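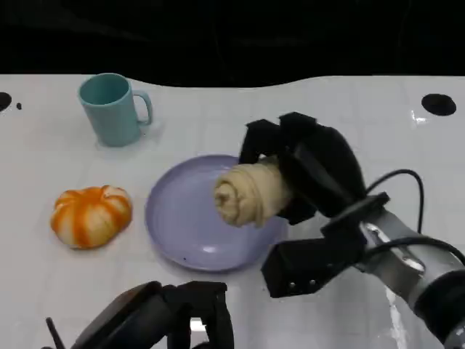
Can a grown person learn to swim from scratch in one August? Slowly, and with a good deal of pool up the nose.

Lesson seven tonight. I got to the Bristero early so I could pick a locker near the door, and then stood in front of it for a while trying to remember which way my cap goes on. There is a seam. The seam runs front to back. I have been told this three times and I still put it on like a man wearing a shower curtain.

Birthe Juhl had us start with breathing, again. Face in, bubbles out, roll to the side, breathe in. It's four things and I can do any two of them. Zainab does all four and then chats to the person in the next lane. She only signed up to keep me company, which I am trying to be grateful for.

Birthe's view is that I fight the water. I said the water started it. She has been teaching adults for a long time and didn't laugh, just waited until I put my face back in.

We did the kickboard after that. I have finally worked out that the kick comes from the hip and that my knees have been doing all the work out of some misplaced sense of duty. For one length I went forward at a decent clip. For the next I went very gently backward. Chukwuemeka Ogundipe, in the lane beside mine, watched this happen with real interest and asked if I was doing it on purpose. I said yes. He tried it and couldn't, so I've got that at least.

Chukwuemeka's story is that he fell off a dock at nine and has been polite to lakes ever since. He can float now, flat on his back, toes out, like someone waiting for a massage. I can float for as long as I don't think about it. Tonight I thought about it almost right away and my legs went down like an anchor. Birthe says it's the neck. Last week it was the hips. I suspect there's not much of me left to blame.

The deep end is still roped off for us. Ekaette Ogunleye, who started in the spring and comes along to our session for extra practice, swam down to the rope and back without stopping, then hung on the wall breathing like an accordion and looking extremely pleased. I was pleased for her too. Then I was jealous through most of the cool-down.

Things to remember before next time:
Eyes down, not forward. The wall will still be there.
Blow out through the nose the whole time, even when it feels stupid.
Trim toenails (Zainab's note, not Birthe's).
New goggles. The left side of these leaks and I spend every length with one eye in the sea.

At the end Birthe let each of us try a width with no board. I pushed off, took two strokes I'd be happy for anyone to see, breathed in at the wrong moment and stood up. The water came to my ribs. I'm told this is the great comfort of the shallow end, though it also means that everybody can see your face. I had another go and got past the middle – five strokes, maybe six, and one proper breath in among them. It felt like nothing at all while it was going on, just quiet and blue, and then I noticed and had to stand up again.

Zainab drove home with the windows down and chlorine coming off both of us. She thinks we should go to the lake once the course is over. I said I would come and hold the towels. She said Ekene has already offered to hold the towels, so I'd have to find something else to do, and then she turned the radio up.

Hair is still wet, shoulders already complaining. Suit is on the shower rail. I must get it into the bag before lesson eight, having turned up to lesson four with everything but.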